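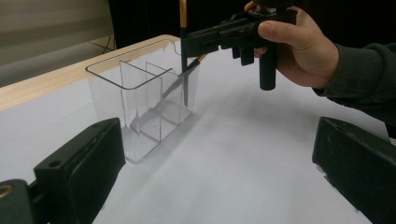 ## 3.2 Changes in task content at the Gillville site

**Figure 2.** Demonstration work with a hand-held gripper at a white table. A pen or thin stick leans in the right-hand compartment of a clear divided container.

Before the Bustura cell was introduced, sorting of small items at Gillville was done by hand at six benches. Three of these benches now serve as demonstration stations. Operators assigned to them no longer fill orders. They repeat short placing and removal tasks with the tool shown in Figure 2, and the recordings are used to train the cell.

The change affected how the work was paced and judged. Bench sorting had been measured in orders per shift, and operators could see their own totals. Demonstration work was measured in accepted recordings, with acceptance decided after the shift by staff at Dobson. Of the 725 recordings reviewed for this study, those involving thin items drew the most comments from operators, who considered the rejection criteria unclear.

Physical demands also shifted. Operators reported less walking and lifting but more strain in the wrist and index finger — a pattern not covered by the existing job rotation plan, which had been written for the sorting benches. Rotation between demonstration and packing was introduced in May, with a change of task every two hours.

Pay grades were left as they were. Hopkin and Dunmore found the same arrangement at Stirkadbridge, where operators described the new duties as training work and asked for them to be graded accordingly.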